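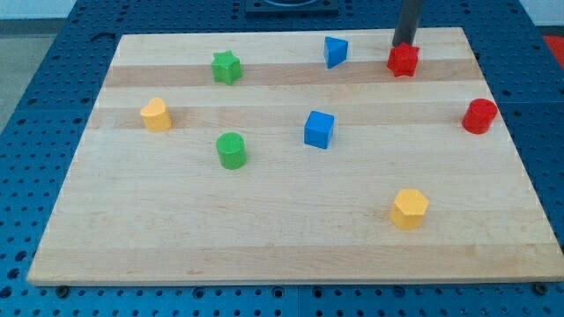

Varnel ships Plomitz tabletop kit, orders open Thursday

For immediate release

Varnel today opened orders for Plomitz, a tabletop practice kit for teams testing language-guided robot arms. Board, eight colored blocks, task scripts, logging software. Arm not included.

The kit is made for push-and-sort work. Type an instruction ("move the red star next to the blue cube"), the arm tries it, software logs the run. Shapes are star, heart, hexagon, cylinder, cube and triangle. Four colors. Replacement blocks sold seperately.

"Labs were cutting their own blocks and then couldnt compare results with the lab down the hall," said Raphaël Courtois, product lead at Varnel. "Same board, same blocks, same tasks. That was the whole request."

What's in the box:
Maple board, 8 painted wood blocks
Script library, 2,000 written instructions
Logging software, 2 seats
Setup guide, print and PDF

Early units went to 70 labs and classrooms in March. Feedback from that round changed the setup guide and added a left-handed mounting layout. Setup takes roughly half a day with an arm already bolted down.

Celtuser handles sales and support in North America. Sung, the company's scoring add-on, is in testing, pricing to follow. Existing customers get the first invites.

Orders open 9 a.m. Thursday through Celtuser. Press units on request, limited number, contact the Varnel press desk.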